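Tomlow Suture Trainer

The Tomlow Suture Trainer is a practice kit for robotic surgery, sold by the Trullwood company of Pulleck since February 2019. It consists of a clamp tray, a set of replaceable tissue blocks, a box of thread and a printed course in 342 pages, the last of which is blank and labeled "Notes." The kit contains no robot. Buyers are expected to have one already, a condition the early brochures mentioned on the back.

Development

The trainer was designed by Rhea Bañez, a former instrument technician who had grown tired of seeing residents learn knots on foam bath mats. Her first version used a single flat pad and sold poorly. The second, named for the street where the workshop stood, moved the work down into a narrow cleft, where the instruments have less room and the student has more to complain about.
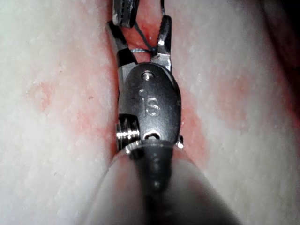
Needle driving and knot tying in the cleft take up the middle third of the course. Students work with two instruments at a time and are told to watch the thread instead of the metal, advice that is harder to follow than it sounds. With the jaws open in a V and a fine dark strand lying across them just above the wrist, it is easy to close on the wrong thing. The course book calls this "an opportunity." The second instrument, with its ribbed gripping surface, comes in from the far side, and the two are supposed to cooperate.

Versions and price

The standard kit costs $280, with refill blocks sold separately, and often. A teaching edition for hospitals costs $1,103 and adds more trays, a wall chart and a telephone number. A subscription plan called Ocampo was withdrawn after one winter, having delivered refills to several customers who had canceled.

Reception

Reviewing the kit on May 9, 2022, the surgical educator Esperanza Lozano praised the tight working space and the way the blocks held a stitch. She was cooler about the clamp tray, which she described as "confident of its grip until asked." Trullwood replaced the clamp the next year and has since advertised the tray as improved, without saying on what.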